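The Cable Corner, Grelton

Rongrong Mao likes a busy workshop. Polyxeni Mitsotakis-Vlachou likes a tidy one. One of them gets her wish.
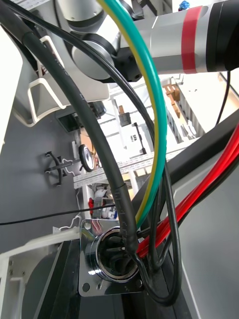 Black, red, and green with a yellow stripe, all headed for one shiny square flange.

Our color scheme is best described as "whatever was in the drawer." The furniture has more restraint.

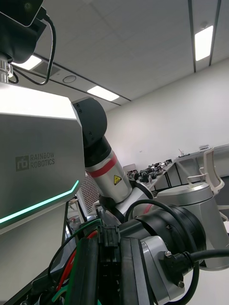 Office chair, mesh back. The long bench by the wall is where parts go to meet other parts.

Then there is the white table, where the green board gets its connector and a plastic container does the work of a stand.

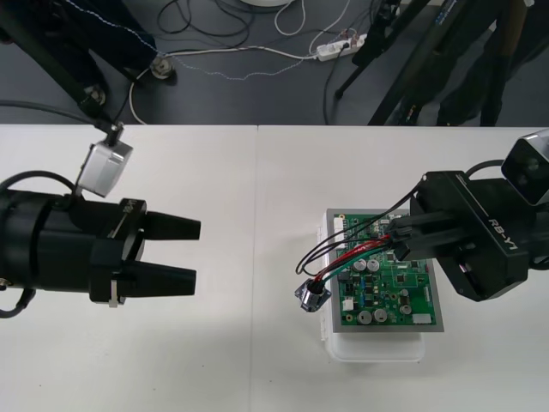
Page last changed: 27/12/2020

Five silver capacitors on this one, two of them side by side in the middle. Tincuța Stoica has the key to the drawer.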